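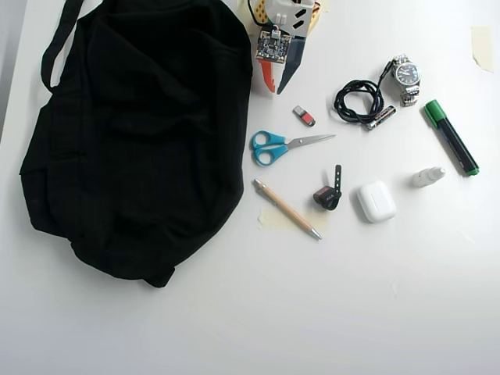 Gripper over the sorting items, Galindo bench cell

Bench arm checklist – Galindo cell
Checked by Mahfuz Miah, November. Comments under each item.

1. Gripper fingers
Both fingers tight on their screws. Orange finger has slight play at the hinge, still inside limit. Check again after 200 cycles.

2. Board on gripper
Connector pushed fully home. OK.

3. Wiring at the wrist
Move the arm by hand through its full reach. Ribbon wire must not pull or catch on anything lying on the table. Passed, but the slack is more than I like – Hazel Sorensen to fit a clip.

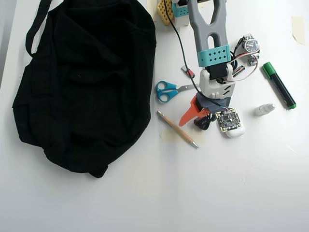 4. Table and items
Bag strap kept clear of the arm. Scissors laid flat. Old masking tape to be peeled off and the surface wiped.

5. Servos
Run for 30 minutes, then feel each case. Number 2 warmer than the rest. Spare on order from Stetow.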